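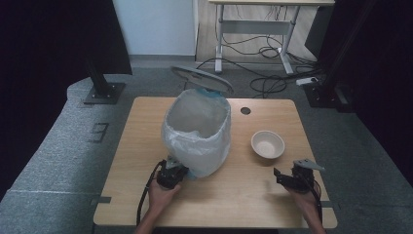
Good practice for hand-held gripper work

Good practice for hand-held gripper work is the name I use for the loose set of rules that people follow when they carry out household jobs with a gripper in each hand, so that the movements can later be used to teach a robot. I've been keeping this entry going on the wiki for a good while now, and it was last given a proper going-over on 4/3/19. It covers tabletop work only. Anything with wheels has its own page, and I'm very glad somebody else looks after that one!

Background

Most of what's written down comes from two places. The first is the Zamholm notes, a short house guide that was passed around from lab to lab until hardly anyone could say which copy was the right one. The second is the Plesier sheet, which is stricter and a good deal duller to read (sorry, but it is), and which has 16 rules on a single side of paper. The two agree on nearly everything that matters. Where they differ I've said so, and where I have a view of my own I've tried to own up to it.

Neither is a standard in the legal sense. You can't be certified in either of them, and a robot arm bolted to a factory floor comes under proper safety law that has nothing to do with this page. If you've come looking for guarding distances or emergency stops, you want the entry on industrial cells.

The table

Both guides ask for a table that stays put, with clear space between the objects on it. Zamholm says "a hand's width" and leaves it there. Plesier wants enough room for an open gripper to pass between any two things without touching either, and I think that's the better wording, because hands vary and the gripper doesn't. Tall things such as bins deserve more thought than short ones. A bin will happily hide a bowl from a head camera if you lean a bit too far to one side, and then you've got a stretch of recording where the bowl may as well be on the moon.

Lids are a sore point. Zamholm lets you start with a lid open or shut as you please, provided you write down which. Plesier says the starting state has to be the same for the whole batch. I used to side with Plesier and I've drifted the other way over the years, as a bit of variety does the training no harm at all so long as the notes are honest.

Bags and other soft things

This is the longest part of the Zamholm notes, and rightly so. Thin plastic bags are a menace. They crease, they cling, they let the light through, and they never sit the same way twice. The usual advice is:

Fold the edge of a liner outward over the rim before the take begins, unless fitting the liner is the task itself.

Don't smooth out wrinkles between takes. Real kitchens have wrinkles.

Pinch a bag with the tips of the jaws and lift before you pull.

Swap the bag once it tears. A small hole becomes a big one remarkably quickly.

Plesier adds that a bag should be replaced after 41 takes, torn or not. I've never found out where that number came from, and the people I've asked at Plesier didn't know either, but it does no harm and I've got into the habit of it.

Cables

A wired gripper should have its cable running back along the outside of the forearm, with enough slack for the elbow to straighten fully. Too tight and you'll feel a tug at the far end of a reach, which spoils the movement. Too slack and the loop drops on to the table and knocks things about. Cables on the floor should be kept clear of the place where the operator stands, and both guides say so in almost the same words, which makes me suspect that one copied the other.

Holding and moving

Keep both grippers in view from the start of the take to the end. Move at the speed you'd use at home if you weren't in a hurry. Beginners nearly always go too slowly, as if they were defusing something, and the robot then learns to dither in just the same way. A hand with no job to do should wait over the near part of the table with its jaws empty. It shouldn't wander off to scratch your nose, although of course it will, and then you do the take again.

Rest breaks are in Plesier and missing from Zamholm. The Cárdenas workshop in Arkville went further and wrote its own rule one October, under which a person stops for the day at 800 takes however fresh they feel. My wrists are very much in favour.

Keeping and throwing away

A failed take is still worth having if it's labelled as failed. Drops, slips and bags that come away in the wrong direction all go in, and Zamholm suggests keeping them in a folder of their own. Arkville holds around 2,000 of these and lends them out on request, with the labels in a plain text file beside each batch. Takes with a stranger's face or a readable letter in view should be deleted the same day.

See also

Tabletop lighting; Gripper jaw wear; Labelling failed takes; Wrist strain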